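# Visit to the Semeniuk paper mill, open day in July

I went to the open day of the Semeniuk mill together with my colleague Anisa Oei. We both work in a small bindery and we buy paper from this mill since many years, but we had never seen the place. The train goes as far as Ratilska, and from the station you must walk along the river. I advise good shoes, the path has many stones.

The visit began at ten in the old sorting hall. Our guide was Lucrezia Rizzi, who is responsible for the fiber and the color of the paper. She speaks quickly and does not like to repeat, so I wrote down as much as I could.

The mill makes cotton paper. The cotton arrives in bales, as short fibers which are left over from the textile industry. It is cooked, washed and then beaten in water for many hours. The beating decides almost everything about the sheet. If the fibers are beaten for a short time, the paper is soft and drinks a lot of ink. If they are beaten long, the paper becomes hard and makes a noise when you shake it. Ms. Rizzi gave us two sheets to shake, and the difference was very clear, even for the children in our group.

After the beating room we saw the forming of the sheets. Most of the production is done on a slow cylinder machine, but there are still two vats where people work by hand. A man lifted the mold out of the vat, shook it forward and then to the side, and passed it to a second man, who pressed the wet sheet on the felt. They did not speak at all. When the pile was high enough, it went to the press. I was told that a good team can make 322 sheets in one day, if the format is not too large.

The drying loft was my favorite part. It is under the roof, and the walls have wooden shutters which can be opened more or less, depending on the weather. The sheets hang over ropes in groups of four or five. In July they need two days, in winter almost a week. It smelled of wet cotton and a little of glue, because the sizing is done on the floor below.
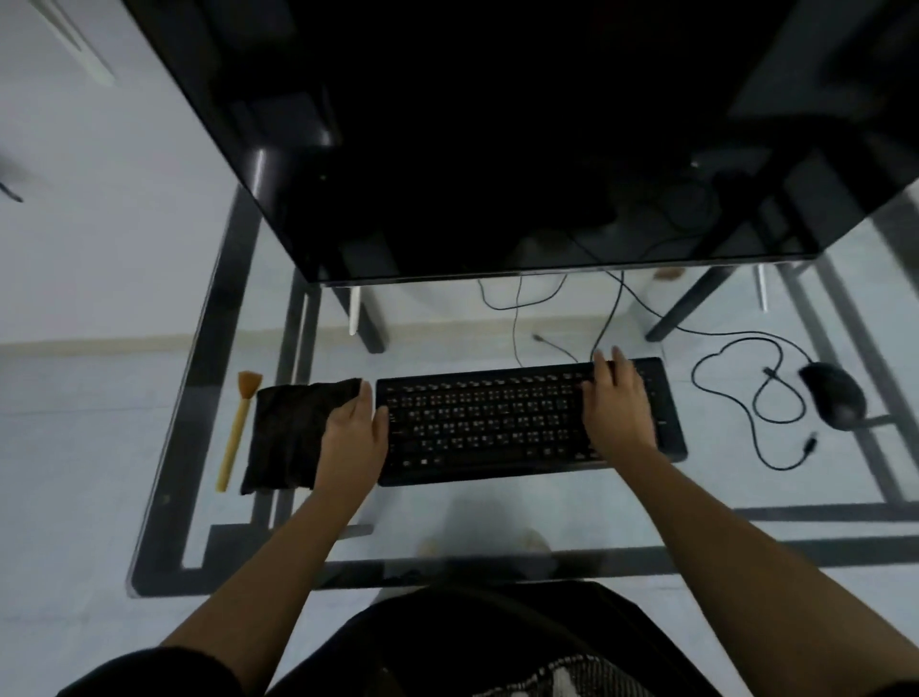
Anisa asked about the water. The mill takes it from a spring called Asero, which is on the hill behind the buildings, and it has very little iron. Iron makes brown points in the paper after some years, and for restorers this is a serious problem. In the dry months the spring is weak, and then the mill stops the machine and works only at the vats.

At lunch there was soup and bread in the yard, for a small price. The line was long and we lost almost an hour there. I would have preferred to spend this time in the archive, which closed at two. We could see only the watermark collection from the door. It has 2440 pieces, and the oldest are made of brass wire, sewn on the mold with a finer wire.

In the afternoon there was a short workshop, where each visitor could make one sheet. Mine was thick on the left side and had a hole. Anisa made a much better one and she is going to use it for the endpapers of a notebook.

The shop sells remainders by weight. I bought 5 kilos of the heavy cream quality, with the name Stekance, and I carried it to the train with some difficulty. The next open day is planned for the fall, and places must be reserved by telephone.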